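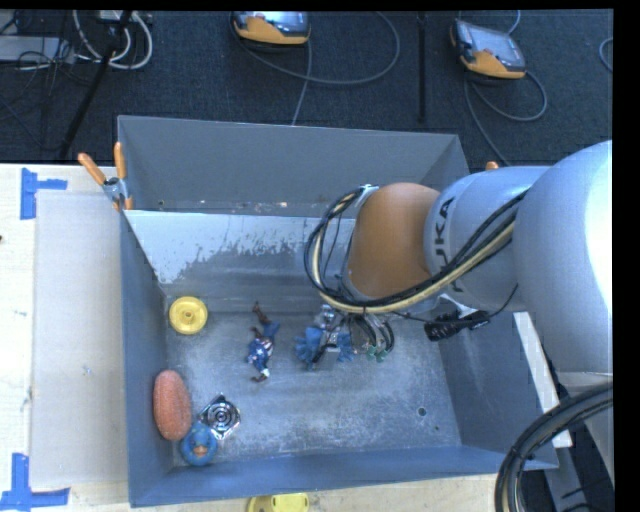

A KUKA arm reaching into a metal bin.

Foreign investment: the questions I get most

I've run this little newsletter out of Troltetham for a while now, and my inbox fills up with the same questions every time the trade numbers come out. So I put my answers on one page. I'm a bookkeeper by training and a numbers nerd by choice, so please don't treat any of it as advice!

What counts as foreign direct investment?
Money from abroad that buys a real say in a business. If Tasent, which is based overseas, builds a plant here or buys a big chunk of a local company, that counts. The usual cutoff is 10 percent of the voting shares. If your cousin in another country buys a few shares through an app, that's portfolio investment, and it goes in a different column.

Does all of it create jobs?
Nope. When Tasent opened its plant on the edge of town it hired 356 people, and you could see it in the lunch lines. When Navik was bought out by a foreign parent, the sign changed and the payroll stayed the same (488 before, 488 after). Both deals went into the books as investment.

Why do the figures jump so much from year to year?
Big mergers, mostly. One giant deal can land in December and make the whole year look wonderful, and then the next year looks terrible by comparison. I like to look at 5 years together and squint a little.

Can the number be negative?
Yes, and I get worried emails whenever it is! If parent companies pull out more than they put in, or their local branches lend money back to them, the net flow drops below zero. It can be a bad sign or it can be plain accounting.

Is a weak dollar good or bad for this?
Depends who you ask. It makes buildings and companies here cheaper for foreign buyers, but the profits they send home are worth less too. I go back and forth on it.

What happened with the Hakim warehouse?
Still waiting. The company announced 46 million dollars for it, and announcements aren't counted until money moves, so don't go looking for it in the official totals yet. I'll update this answer when I hear something.

Where do you get your numbers?
Government releases and company filings, all free to read. Early figures get revised, sometimes by a lot, so if an old issue of mine doesn't match what you're seeing now, check the date first and then write me.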